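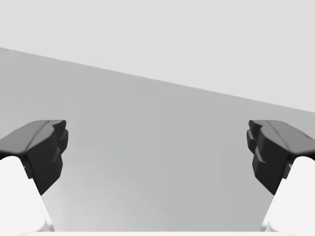
Rendered view, open gripper over a gray surface.

Prundcombe Groundwater Records and Monitoring Project
Interim Progress Report to the Funder

Prepared by: Montri Chareonsuk, project lead
Submitted: August 24, 2024

Status

The project is on schedule for field measurement and behind schedule for records transcription. Spending is within the approved budget. One change to the work plan is requested under Budget and Requested Change. No change to the end date is requested.

Background

The Prundcombe valley is supplied by a shallow sand and gravel aquifer and, at its northern end, by a deeper fractured limestone. Private wells in both units were logged by drillers and well owners on paper cards for several decades. The cards give depth, casing type, depth to water at completion and, in many cases, later readings taken by hand. They have never been combined into a single record, and the elevations on them refer to at least two different local datums.

The grant pays for transcription of the cards, a current round of water level measurements at a subset of the same wells, and a comparison of the two. The final product is a data set and a short technical memorandum that the county can use when it reviews well spacing.

Records Transcription

The card collection was estimated at about 2,000 cards in the proposal. As of the close of the reporting period, 1,129 have been transcribed and passed the first check. The plan called for the whole collection to be transcribed by the end of June. The main cause of the delay is the condition of the older cards, many of which carry pencil entries that have to be read under side lighting. A second cause is the number of cards that turned out to hold readings on both faces. These were treated as single cards in the estimate but take twice as long to enter.

Entries are made in Plosia, the database the project adopted at the start of the grant. The entry form was revised once during the period. The original form had a single field for depth to water, and operators were resolving ambiguous readings by judgment and leaving no trace of the decision. The revised form has a field for the value as written, a field for the value as interpreted, and a code for the reason if the two differ. Cards entered before the revision have been reopened and brought up to the new form, and the transcription total given above includes them.

The first check is a second reading of each card by a different operator. Disagreements go to the project lead. The most frequent are:

Fractions of a foot read as decimals, or the reverse.
Measuring point not stated, so that the reading may be from the ground or from the top of the casing.
Dates written with a two-digit year and no other dated entry on the card.
Well names changed by hand after a sale of the property.

Measuring point is the most serious of these. Where it cannot be settled from the card, the reading is kept in the data set with a flag and is left out of the comparison. We considered applying a standard stickup correction to all such readings and decided against it. Casing heights in the valley vary too much from one driller to another for a single value to be defensible.

Datum Reconciliation

Elevations on the older cards refer to a bench mark at the former rail depot, which no longer exists. Later cards refer to the current county datum. The offset between them had been quoted in correspondence but never documented. During this period we located wells with elevations in both systems and compared them directly. The offsets agree closely in the southern and central parts of the valley. In the north they do not, and the spread there is larger than can be put down to rounding.

The likely explanation is that northern elevations were carried up the valley by a separate level line with its own closing error. Field books for that line have been requested from the county archive. Until they are received, northern wells will be reported as depth to water only, without elevation.

Field Measurement

Access agreements are in place for 50 wells. The network was chosen to cover both aquifer units and to favor wells with long card histories. Where two candidates were close together, the one with no working pump was preferred. Measurements are made with an electric tape, read twice, and repeated if the readings do not agree within the tolerance in the field procedure. Wells in use are left to recover before measurement, and the owner is asked when the pump last ran. The answer is entered on the field sheet as given.

The spring round was completed in June. Results have been entered in Plosia and checked against the field sheets. General observations, which should be treated as provisional:

Water levels in the sand and gravel follow the river stage closely within a short distance of the channel and weakly beyond it.
Levels in the limestone are more variable from well to well than the card record suggested. Some neighboring wells of similar depth stand at clearly different levels.
Several wells in the central valley were measured deeper than any reading on their cards. The wells are all near the irrigated terrace, and seasonal pumping has to be ruled out before this is called a trend.

Three pressure loggers were installed in unused wells to provide a continuous record between rounds. Two have been downloaded and show clean data. The third, at the northern end, has a gap that begins after a period of high water. The manufacturer's diagnostic file reports a low battery. The battery has been replaced, and the gap will be left unfilled in the data set.

Casing caps at some wells had lost their seals. These were cleaned and resealed with Postik compound with the owners' consent. The work was minor and was charged to field supplies. Cap condition is now a line on the field sheet.

Water Chemistry

Samples for major ions were collected at a subset of the limestone wells and sent to Srisuk for analysis. The purpose is limited: to test whether wells with unusual levels are drawing from the limestone alone or from both units through damaged or short casing. Chain of custody forms were complete, and all samples arrived within holding time.

Results were returned in two batches. The first passed the charge balance check. In the second, part of the batch failed, with alkalinity apparently low. The laboratory has been asked to review its titration records. Alkalinity was also measured in the field at the time of sampling, and the field values bring most of the failed samples back into balance. We will wait for the laboratory's reply before deciding which values to report.

On the results accepted so far, the water from the shallow wells and the limestone wells can be told apart by the ratio of magnesium to calcium. A few limestone wells fall between the groups. Casing records for these wells are being pulled ahead of the remaining cards.

Data Management

The database is backed up nightly to a second site. A full restore was tested once during the period and completed without loss, although the restore procedure had to be corrected in two places. Owner names and contact details are held in a separate table and will not be part of the released data. Well locations will be released at reduced precision, as stated in the access agreements.

A draft data dictionary is attached to the electronic copy of this report. Comments on the field definitions would be useful at this stage, in particular from county staff who expect to load the data into their own system.

Budget and Requested Change

Personnel costs are below plan, the result of a transcription post that was vacant for the early part of the period. Travel is slightly above plan owing to return visits to wells where the pump was running. Laboratory costs are as planned. Equipment spending is complete.

We request approval to move the unspent personnel funds from the vacant post into additional transcription hours in the next period. The total award is unaffected. With the added hours the remaining cards can be entered and checked before drafting of the memorandum begins. Without them, we would enter cards for the network wells first and leave others as scanned pages only. 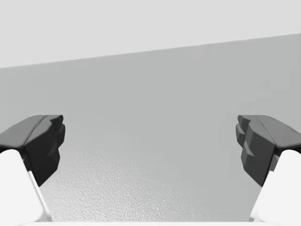 Open Issues

Northern datum offset. Waiting on level books from the county archive. If the books cannot be found, a short survey tie between two northern wells would be the fallback. It has not been priced.

Laboratory alkalinity. Waiting on Srisuk.

Access at the terrace. One owner has asked to see the results for the property before agreeing to further visits. The results have been sent.

Unmatched cards. Some cards describe wells that cannot be placed on any current parcel. They will be transcribed and kept, with location left blank.

Work Planned for the Next Period

Complete transcription and first check. Begin the second check on a random sample of cards, with the error rate to be reported by field.

Carry out the fall round of water level measurements, with the terrace wells measured after irrigation has stopped.

Download all loggers and correct the records for barometric pressure.

Close out the laboratory review and, if needed, resample the affected wells.

Draft the methods section of the technical memorandum and circulate it to the county for comment.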